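Reviews > Workshop and Home > Handling Equipment

Skorneo Two-Finger Gripper: Is It Ready for Chores?

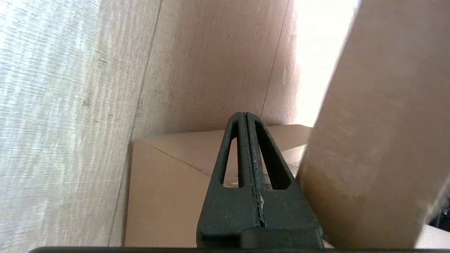
ELAR WORKSHOP, Mykhailiuk – June

The Skorneo gripper is sold for light packing work and for household tidying. Our workshop assessed it over 126 attempts at one plain chore: picking up a cardboard box and setting it on a shelf. It completed 103 of them.

The dark, tapered finger is narrow at the tip and has long openings cut through it. It reaches well into tight spaces beside panels and furniture. Flat cardboard faces gave it the most trouble, and most failures came at the first grasp. The wrist camera was dependable except in strong window light.

Setup took 3 hours with the Rornesine control software, whose manual is clear but assumes prior training. A member of staff remained present throughout – a cost that buyers should include in their plans.

For a shop floor with boxes of one size, we recommend a trial. For the home, we do not yet recommend purchase. Clearing a closet still goes faster by hand.

Last updated: June

This site uses cookies to remember your settings. Accept | Manage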